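README -- bench purchase notes, flower handling cell
Project: Rukora
Last touched 17 December 2019, Rodrigo Cordeiro

What this folder is
Notes and a price sheet for buying a second two-arm table like the one we have. Plus a couple of pictures so purchasing can see what the line items mean. Not a full data card, Abhishek Grewal keeps that one. Ask him for the recordings index.

Files
budget.csv -- line items, quantity, quote, status
quotes/ -- PDFs from Stondia and Nogueira
props.txt -- artificial flowers and small glass pieces, what to reorder
photos/ -- the two on this page

What the money is for
Task is sorting and arranging artificial flowers, two arms, one operator at the desk. Both arms share a single work surface, so the table has to be square and the mounts have to sit clear of each other. Do not let anybody sell us a narrow one. Black surface, light border. Tulips, roses, red blossom bunches, a mixed white bouquet. Budget the props as consumables, petals come off and the stems get bent.

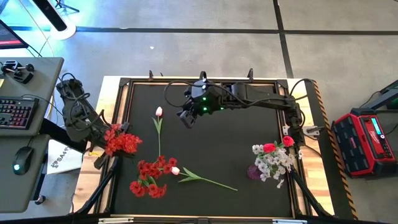

Line items, main
- Arms, 2. Same model as now, same gripper. Stondia quote, good for 50 days.
- Table and frame. Nogueira. Ask for the black support legs braced at an angle, same as ours, and get the leg price on its own line.
- Desk setup: keyboard, mouse, monitor, joystick-style controller. The controller is the slow one, lead time 7 weeks. Order first!!
- Portable power station. Stays on the floor next to the table, so add floor space to the plan.
- Hazard tape, yellow and black. Cheap, keeps getting left off the list.
- Cable sleeves and ties. Under-budgeted last time. Look how much cable runs over the arms and then double whatever you were going to put.

Line items, props
- Tulips, red and pale pink. Long stems with leaves, the short ones dont give the gripper enough to hold.
- Red blossom bunches. Buy extra, most used.
- Small glass: purple vase, green pieces. Glass is in the task now so we need spares, 4 of each. Operators should have a tray for the ones not in use, not priced yet.
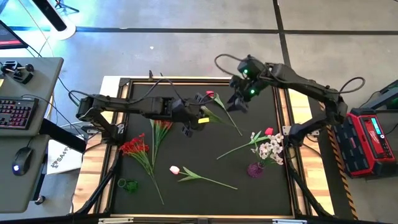
Status
Total as of this version: 2129 for everything outside arms and table (props, desk, tape, sleeves, spares). Arms and table are on seperate approval with Olum, see budget.csv, rows marked HOLD.
Stondia -- quote in
Nogueira -- quote in, shipping missing, chasing
Power station -- not ordered
Props -- can order any time, Abhishek has the card

Open questions
Do we keep the same tile area or move the whole thing over? Affects the length of every cable.
One monitor or two. Abhishek wants two.
Spare gripper fingers -- in or out of the Stondia quote? Line says "accessories" and nothing else.

Editing
Change budget.csv first, then the total up here. Dont email me a new copy of the sheet, put it in the folder. Old quotes go in quotes/old, keep them until Olum signs off in December.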